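# ¿Quién comprueba que un currículum dice la verdad?

*Para lectores de 9 a 12 años (los mayores pueden mirar por encima del hombro)*

Imagina que tu clase busca portero para el campeonato. Levanta la mano un niño nuevo y anuncia que en su antiguo colegio paró 200 penaltis seguidos. Suena de maravilla. También suena un poquito raro.

Puedes creértelo y ya está, o puedes llamar a su antiguo colegio y preguntar. Las empresas tienen el mismo problema cada vez que contratan a alguien, solo que con menos barro en las rodillas.

## Primero, el currículum

Un currículum es una hoja donde una persona mayor cuenta lo que ha estudiado y dónde ha trabajado. La escribe ella misma, así que suele salir bastante favorecida. Casi ningún currículum dice «llego tarde y me como las galletas de los demás».

La mayoría de la gente pone cosas verdaderas. Otros redondean. Por ejemplo:

- «Nivel alto de francés» puede significar que sabe pedir un cruasán.
- «Dirigí un equipo» puede significar que un verano cuidó de dos primos.
- «Título de ingeniera» tiene que significar título de ingeniera. Con eso no se redondea.

## Luego, las preguntas

La fábrica de paraguas Furner quiere contratar a Océane Li. En su currículum pone que trabajó tres años en Josell, una tienda de bicicletas, y que estudió mecánica. Furner le pide permiso para comprobarlo. Lo del permiso es importante: los datos son de Océane y no se puede ir husmeando en la vida de la gente como quien abre cajones ajenos.

Océane firma que sí. Entonces Thư Hứa, de la oficina de personal, hace tres cosas bastante aburridas y muy útiles:

1. Escribe a la escuela y pregunta si Océane terminó sus estudios.
2. Llama a Josell y pregunta en qué fechas trabajó allí.
3. Habla con su antigua jefa, Brittany Gill, para saber qué tal lo hacía. A eso se le llama **pedir referencias**.

La escuela tarda nueve días en contestar. Las escuelas ponen fecha a los deberes de los demás con mucha más alegría que a los suyos.

## ¿Y si algo no cuadra?

En el currículum de Océane pone que empezó en Josell en noviembre. En Josell dicen que en enero. ¡Escándalo! ¿O no?

Thư no grita ni llama a la policía. Le pregunta a Océane, que es lo que se hace cuando alguien te puede explicar las cosas. Resulta que los dos primeros meses estuvo de prácticas, y Josell las apunta en otra lista. Misterio resuelto en una llamada de cuatro minutos, bastante menos de lo que dura cualquier película de detectives.

Si alguien se ha inventado un título entero, la cosa cambia. Lo normal es que se quede sin el puesto, y con razón: a nadie le apetece que le opere la rodilla un señor que aprendió mirando dibujos.

## Lo que no se pregunta

Para hacer paraguas da igual si Océane quiere tener hijos, a quién vota o si reza antes de dormir. Una empresa solo debería preguntar por lo que hace falta para el trabajo. Y cuando ya no necesita esos papeles, tiene que borrarlos o destruirlos. Lo de guardarlos «por si acaso» en un armario no vale, aunque el armario tenga llave.

## Palabras para presumir en la cena

**Candidata o candidato:** quien quiere el puesto.

**Referencia:** lo que cuenta de ti alguien que ha trabajado contigo. Tu abuela no sirve, lo sentimos.

**Consentimiento:** decir que sí sabiendo a qué dices que sí. 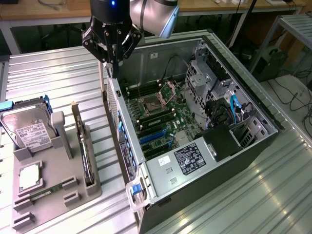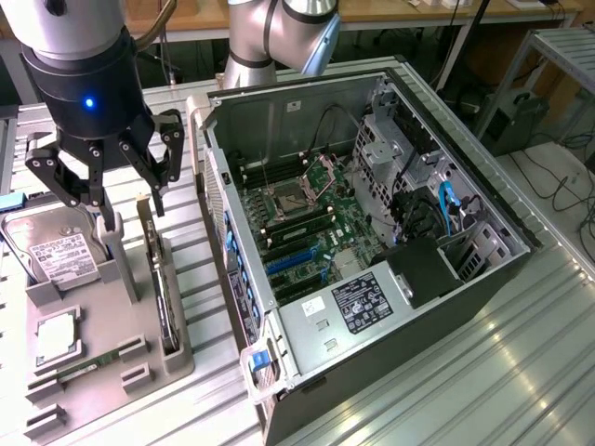
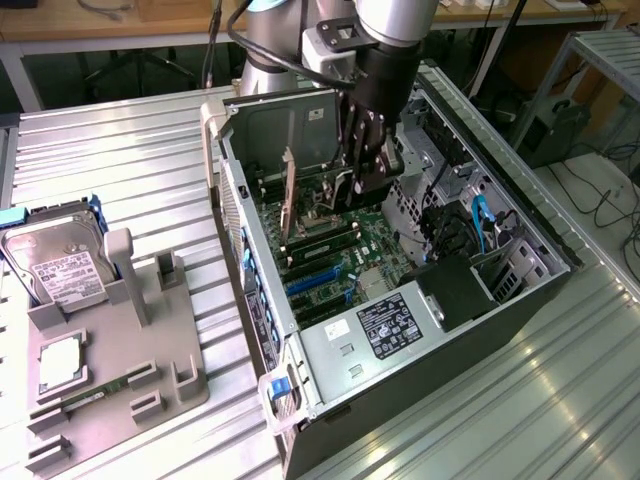
*Brazos robóticos y piezas de ordenador.*

**Para hacer en clase:** escribe tu currículum en media página y cámbialo con un compañero. Cada uno elige un dato del otro y piensa a quién podría preguntarle si es cierto. Antes de preguntar, pedid permiso.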